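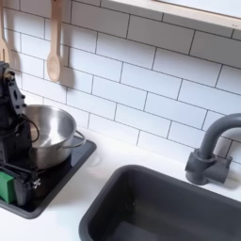 Kitchen robots get a patient hearing at Willstead open evening

If you have ever stood at the sink after supper and wondered when a machine might take over, you would have been in good company at the Willstead community hall in March, where 30 people turned out on a wet evening to hear how close household robots are to doing the chores. The short version is that they are getting better at small jobs and still have a long way to go with the rest of the kitchen.

The talk was given by Sarmīte Rätsep, who works on home automation at Kelovbridge and who has the happy knack of explaining her field as though she were telling you about a difficult but much-loved dog. She started with the pot. Most of us think of cooking as the hard part, she said, but before anything gets cooked something has to go into something else, and that is where a lot of her working days are spent.

"People ask me when it will make dinner," she told the room. "I ask them to watch it put one thing in a pot, and then to imagine the pot is somewhere else tomorrow, and that there's a lid on it, and that somebody has left a wet spoon across the top."

Shiny steel is a nuisance, she explained, as it throws back whatever is near it and can confuse a camera. Black glass is much the same. A person reaching past a wire handle will nudge it aside without a thought, while an arm has to be told, or has to learn, that the handle is there and that bumping it might move the whole pot.

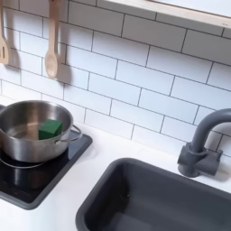 A green block in the bottom of a steel pot, with the stovetop and sink close by.

Blocks are where a good deal of this work begins, and Rätsep was cheerful about how humble that sounds. A block doesn't squash, drip or roll under the refrigerator. Onions do at least two of those, and she had a very funny story about a peeled one that I won't spoil, as she is hoping to give the talk again.

The shop floor is a different matter, and the second half of the evening was given over to Dzintra Adomaitis, who runs the packing room at Kesten. Her firm put in its first automated line 12 years ago, and she says it has earned its keep many times over on sealing and stacking. What it can't do is cope with a torn carton or a label that has slipped, and her crew still steps in for those. Sweeping up, wiping down and sorting the returns bin are all done by hand as well. She has looked at machines for each of those jobs and has sent the salespeople home with a cup of coffee and a no.

"I'd love to be proved wrong on the returns bin," she said. "I'd bake a cake."

Questions ran well past the 15 minutes set aside for them. One gentleman wanted to know about folding fitted sheets — there was a groan of sympathy from the back — and Rätsep admitted that she can't fold one herself. A younger visitor asked whether a robot could load a dishwasher. It can manage some of it in a lab, came the reply, with dishes it has seen before and plenty of time, but she wouldn't trust one with her grandmother's plates just yet.

As for a date, neither speaker would give one, though they were pressed quite hard over the cookies. Rätsep thought single chores, done slowly in a kitchen the machine knows well, would come long before anything you could call a housekeeper. Adomaitis said she would wait and see what it cost to fix.

The next talk in the series will be on home heating, in the Tamošiūnaitė Room upstairs. Doors open at 6:30 p.m. and there is no charge, but please bring your own mug.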